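How I Letter My Own Mini-Comics (Without Losing a Whole Weekend)

Posted April 19, 2023

I've been making mini-comics for a while now, and lettering was the part I always put off. I'd have twelve finished pages sitting there, inked and everything, and then I'd get to the balloons and suddenly decide the kitchen needed cleaning. A few people who picked up Witidau at the zine fair in September asked how I did the balloons in that one, so I'm finally writing it down.

I do this in a drawing program with layers and a basic text tool. Any of them will work. My pages are scanned at 600 dpi and cleaned up first, so get that out of the way before you start.

Step 1: Put the script in front of you

Open the script next to the page and read it out loud. Yes, out loud! I cut so many words this way. If a balloon runs past 25 words or so, I split it in two or I trim it. My first book, Cordeiro, had a monologue on page 3 that covers the hero's entire face, and I still wince when I see it.

Step 2: Rough in the text before you draw a single balloon

Make a new layer called TEXT and drop in every line of dialogue on the page, in reading order. Top left speaks first. If your second speaker is standing on the left (it happens all the time when you draw before you think), put the first speaker's line higher up and let the reply sit below it.

Center the text and break the lines by hand so each block makes a sort of diamond — short line, longer lines, short line. All caps is the usual comics look. Only use the capital I with the little bars for the word "I" and things like "I'm." Inside a word you want the plain stick one. Lots of comics fonts put the two versions on the upper and lower case keys, so check yours.

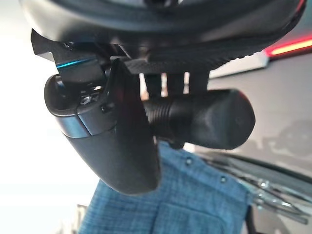 Step 3: Balloons go under the text

New layer, just below TEXT. Draw an ellipse around each block and leave a gap the width of a capital letter on all sides. Mine used to be way too tight, and everybody looked like they were talking inside a shrunken sweater. Fill with white and add a stroke that's a bit thinner than your panel borders.

Step 4: Tails

Point the tail at the mouth, and stop it a little over halfway there. Don't let it touch the face. I draw mine as a skinny curved triangle on the same layer and then merge it with the ellipse so the outline runs around both. A slight curve looks friendlier than a straight spike, though I kept the spikes for the villain in Wevomov and I'm still pretty pleased with that.

Step 5: Sound effects, last

I draw these by hand on their own layer. Fonts can do it, but a hand-drawn CRUNCH sits better with inked art, wobbles and all. Let it overlap a panel border if the noise is big. If it covers something you spent an hour drawing, shrink it or tuck it behind a character.

Step 6: Print one page

Print a single page at final size before you do the rest. Text that looks huge on a monitor can come out tiny on a folded quarter-size page. I skipped this on Zidetti and had to reletter the whole thing at a bigger size, with half the balloons redrawn to fit.

Once the test page reads fine at arm's length, save it as your template with the empty layers and the font size already set. I copy that file for every new page and paste the scan in at the bottom.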